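Prondent Hand Set (left and right), long-term review
Posted Mar 11, 2026
Filed under: Hands and grippers

I have been meaning to write this one up for ages, and I kept putting it off in the hope that the fault I'm going to tell you about would be fixed first and I could write a happier review. It has been partly fixed, so you are getting a partly happy review, and I hope you'll bear with me while I get to it, as there's quite a bit I like about these hands and I don't want it buried.

We bought the set through Moltorbridge eight months ago. They shipped everything in one crate, well packed, with the wrist cables coiled separately and a printed sheet for the startup order (keep that sheet! I laminated ours). Fitting them to the arms took an afternoon, most of it spent hunting for the right hex key. The hands feel solid, the finger joints are smooth to the touch with the power off, and the white shells wipe clean with a damp cloth, a small thing that pleases me every single time.

Most of our work with them is a plain peg job. There's a black peg on a square base and a white block with a round hole to match, and the hands have to bring the two together. It sounds like a toddler's toy, and my own family has told me so, but it's a wonderful way to find out what a hand can't do. The peg has to be taken firmly, held straight and not squeezed so hard that the base skates off across the wood.

For the first 600 grips I had nothing but praise. The left hand closed gently, let go when it was told to and never seemed to get tired. Then one morning I restarted the controller after a software update, with the fingers already up near the peg, and the left hand snapped shut at full force. No command had been sent. It caught the edge of the base and shoved it a good way across the table, and if I'd been reaching in to straighten the peg, as I had done more times than I like to admit, it would have had my fingers too.
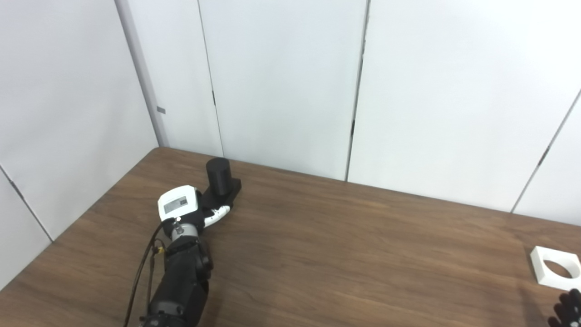

Hélène Perron wrote in to say that hers had done the very same thing, twice, and always on a warm restart, never from cold. She had gone through her logs and found that the hand wakes up believing it is fully open wherever the fingers happen to be, so it closes to make up the difference. Her advice was to back the arm right off before any restart and to pull the hand's power separately.

I tried to catch it happening after that, and with an empty grip I could bring it on fairly reliably. The right hand did it as well, only less often, and I never did learn why there should be a difference. I sent everything to Prondent support, with the logs, a long letter and a rather cross second letter. To their credit they replied to both. Their first suggestion was to reseat the wrist connector, so I did that, and checked the cable along its whole length while I was there. It made no difference at all. The second suggestion was new firmware, and that has helped a great deal.

With the new firmware the hand stays limp until you tell it to find its zero, and when it does go looking it moves slowly. I have run 1,000 cycles on it now, with plenty of deliberate warm restarts mixed in, and it has snapped shut on me 3 times. I'm glad of the improvement, but any number above zero is too many when somebody's hand might be in the way.

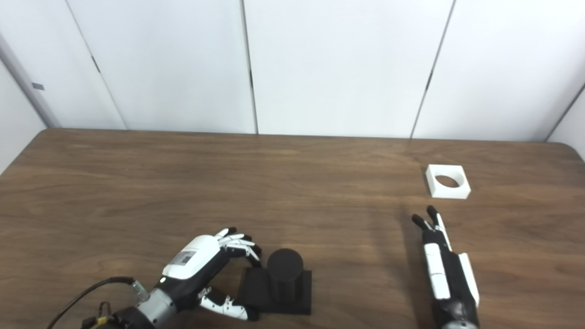

Both hands over the table, with the peg and its base by the left hand and the white block farther back.

So we have changed how we work, and I'd ask you to do the same if you own this set, whatever firmware you're on. Nobody reaches onto the table unless the hand power is off at the switch. Turning off the controller isn't enough, as it leaves the hands live. We added a separate cutoff from Awwad, a big mushroom button on a long lead, and it has been the best small purchase of the year (it's also very satisfying to hit). If the peg needs straightening, the button goes in first and comes out last.
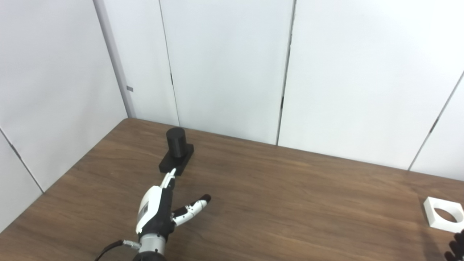

The grip limit is worth setting too, and it is tucked away in a menu I only found by accident. It comes from the factory at maximum. Turn it down as low as your parts will allow. Ours is low enough that the peg base barely shifts when the hand misbehaves, and the job still gets done. Be sure to set it again after every update, though, as the update puts it right back to maximum without a word, and I think that's how our first scare came to be as bad as it was.

You may be wondering whether I'd have been better off with the Rurusum hands, which cost less. I borrowed a pair for a while last May and they were pleasant enough, quieter too, but the thumb couldn't get under anything low and flat, and I gave up on them for our sort of work. The Prondent thumb is lovely. I keep coming back to that.

Good points: smooth fingers, a really useful thumb, easy to clean, support that writes back.
Bad points: can close without warning on a warm restart, grip limit resets after updates, no power switch on the hand itself.

I'm keeping ours. I'd buy them again for a workspace where people stay well clear, and I would not put them on a bench shared with students until the restart fault is gone for good. Prondent tell me another firmware version is on the way, and I'll add a note at the bottom of this page once I've had it running for a while.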